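Gripper comparison, Tuncombe workshop

In January we tested two grippers on the same arm, the Gilance and the Tallow. Damir Trajkovski prepared the arm and I wrote the notes. Each gripper made 117 attempts with everyday items, and we did not change the controller settings between them.

The Gilance closes faster, but it needs a good angle. The Tallow is slower and more patient with soft things.

Wrist camera, Tallow mounted

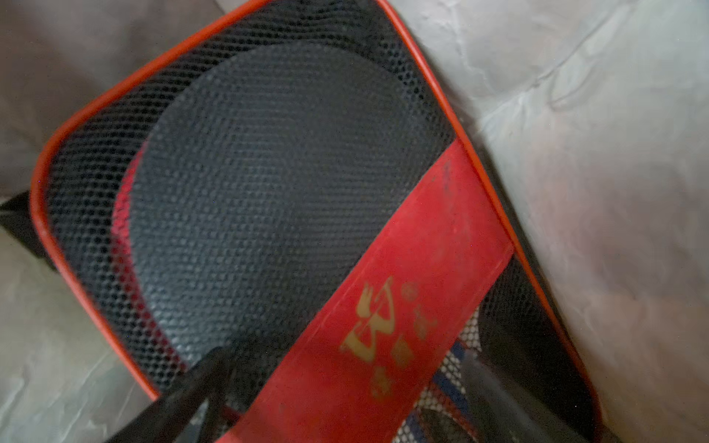
The Tallow fingers are wider, so the approach must be planned more carefully near fabric. Open mesh was a difficult surface for our depth software - the small holes let the lighter background come through. For this reason we chose the red strap with the gold print as the target.

Notes: Lumturie Vidmar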